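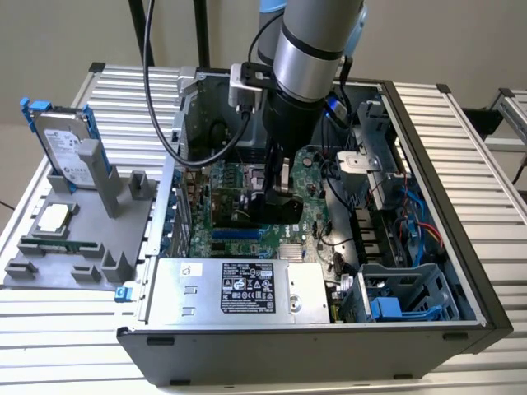 The arm over the open tower, with the hard drive, processor and memory module on the tray beside it.

From: Ilona Nyitrai
Date: Sun 25 May
Subject: Re: [members] Was the open day worth the drive?

Hello everyone,

Sorry for the slow answer, I had family here all weekend and only now have the kitchen table back. Let me take Plesus's message in pieces.

> I couldn't make it on open day and would love to hear how
> the PC demo went. Is it the same arm they had last year, or
> something new? And do they let you get close to it, or is it
> all behind glass? My nephew is 4 and likes to see things
> properly.
> -- Plesus

It was new to me, at any rate! The group calls the setup Katach, and the idea is that it works on ordinary desktop computers, the kind many of us still have under a desk. The tower lies on its side with the cover off, and the arm comes down into it from above with a two-finger gripper. I had pictured something much bigger and louder, and I ended up standing there for 23 minutes with my coffee going cold.

What I liked best was the gray tray next to the case. They 3D-print it themselves, and the parts each get a spot of their own: the hard drive stands upright in a slot with its blue rails on, the processor sits in a little square recess, and the memory lies in a long groove. The young man from Szénási who was showing us around said they had redrawn that tray more often than anything else in the project, and I believe him. He let me hold an older one -- very light, with a corner snapped off.

As for getting close, there was no glass, only a strip of tape on the floor, and they were nice about letting the smaller children come to the front. There were 2 demonstrations, and I'd tell your nephew to go for the morning one. By afternoon the line was long (the sign-in sheet had reached 153 when I left, and plenty of people walked right past it).

I did ask about the cables, having fought with plenty of them myself, and was told that cables are "a June problem." Satik is supposed to have a talk on that then, and I'll forward the details when I get them.

If anybody wants to share a ride next time, I have room for three.

Warmly,
Ilona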